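The Table in the Middle of the Room
Platitz has 1572 households, and in most of them the largest piece of furniture is no longer used only for meals. A housing survey carried out for the Setangate district office last June asked residents where they open mail, sort groceries, wrap parcels and put down whatever they are carrying when they come through the door. The living room table was the leading answer to all four questions.

The survey drew 191 replies. Of these, 87 came from apartments in which the kitchen is too narrow for a table of any kind. The remainder came from larger homes, where a kitchen table was available and the living room table was used anyway.

The district's older buildings explain part of the pattern. Apartments on the Tveit side were laid out with a single large room facing the street and a row of small rooms behind it. The large room receives the daylight and, in winter, most of the heat. Residents who responded to the survey described moving work into it gradually, beginning with sewing or school assignments and ending with nearly everything.
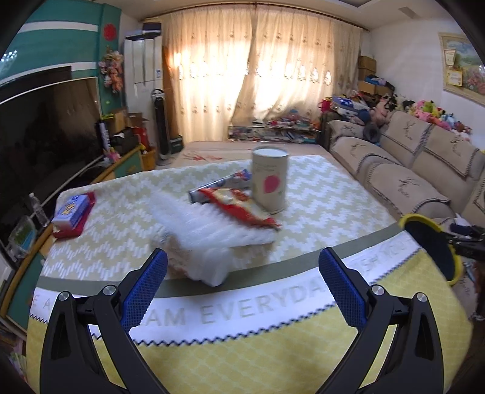
Unpacking takes up more of the table's day than dining does. Goods arrive in wrapping, the wrapping has to go somewhere, and the surface is soon shared between what was bought and what protected it. A sheet of white packing material can spread across a patterned cloth and leave a snack packet resting on its edge, with a tall canister standing behind and a pack of soft tissues off to the left. Such a mixture would once have been divided among a pantry, a hall closet and a wastebasket. Many Platitz apartments have none of the three within reach of the front door.

Low cabinets have become the usual companion to the table. They hold what the table cannot, and their tops serve as a second surface for bottles, keys and chargers. The Lola furniture exchange, which collects and resells household pieces from three districts, reports that long low cabinets leave its floor within a week of arrival. Tall display cabinets may remain there for a season.

Tablecloths have also returned to regular use. The exchange sold 39 of them in the month the survey was taken, most in printed patterns. Buyers told staff that a cloth protects the surface from scratches when boxes are opened and that a busy print does not show every crumb. Plain white cloths are still requested for holidays.

The survey's authors recommend that future renovations in Setangate include a shelf or counter near the entrance, at least as deep as a standard parcel. They also ask that building managers place collection bins for plastic wrap on the ground floor, where at present only paper and glass are accepted. Residents' comments on both proposals may be left at the district office, which stays open until 7 p.m. on Monday.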